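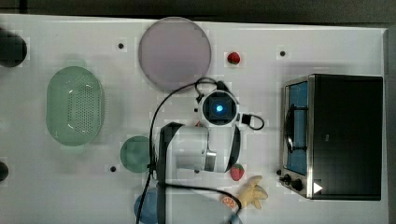

Part 2: Setting up your strawberry planter

Okay, the box is open and the parts are all over the patio. Good! This is how I put together my Plimholm planter, and I've done it enough times now to know where it fights back.

1. Pick your spot first. Once the Plimholm is full of wet soil you will not want to move it (ask my back). Strawberries want plenty of sun, so watch where the shade falls before you commit.

2. Snap the legs into the base. Push until you hear the click — if a leg wobbles, pull it out and go again.

3. Slide the watering tube down the middle, holes facing out. The capped end goes at the bottom.

Caution: Don't hammer the tube. I cracked my first one that way, and Anel Venter had to sell me a spare.

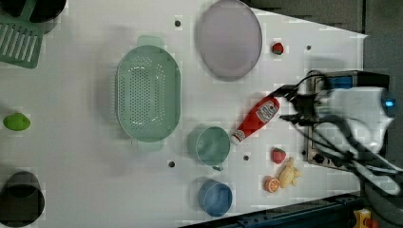
Green colander and a strawberry on a white tabletop.

4. Pour in 40 quarts of potting mix, a bit at a time, tapping the sides as you go. Leave 2 inches free at the top or you'll wash dirt everywhere the first time you water.

5. Set the plants in the side pockets, starting at the bottom row and working up. Spread the roots out a little and keep the crown (the knobby part where the leaves start) level with the soil. Bury it and it rots, leave it sticking up and it dries out, so

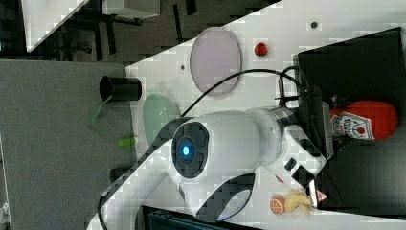
take your time with this bit, and firm the soil with your fingers as you finish each pocket. I like to do a whole row and then go back and check it, and I always find one I rushed.

6. Water slowly through the tube until it drips from the base. Top up any pockets that sank.

Note: In July I water every morning. Fatima Pillay grows hers in the same planter with a mulch of straw on top, and she gets away with skipping days.

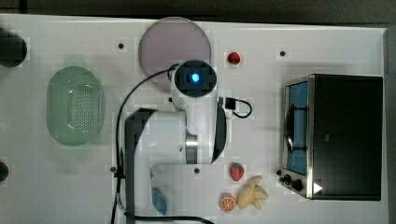 Can I leave the planter outside over winter?
Move it into an unheated garage or shed once the plants go dormant, and give them a small drink when the soil feels dry. Pull the watering tube out first so it can't freeze and split.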